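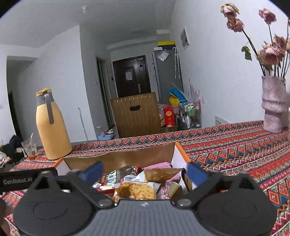
An open cardboard box with orange trim.

The Okbridge Pulpit is a wheeled oak pulpit kept in the parish church of Okbridge, in the Leller valley. It stands 13 feet tall, a generous height for a church that seats 486, and is reached by a stair that past preachers called penitential. Parish accounts first mention it in connection with a repair bill, as they do most things in Okbridge. A rival pulpit at Tralska is larger - a point Tralska raises often.

The Zervas Survey of church furniture gives its weight as 645 pounds and its wheels as five, the fifth having no agreed purpose. It is rolled into the nave each June for the valley service, slowly, and always slightly to the left.
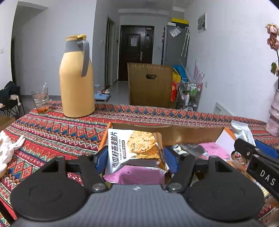 Is the pulpit still used for sermons?
Only at the June service; the rest of the year it stays in the north aisle.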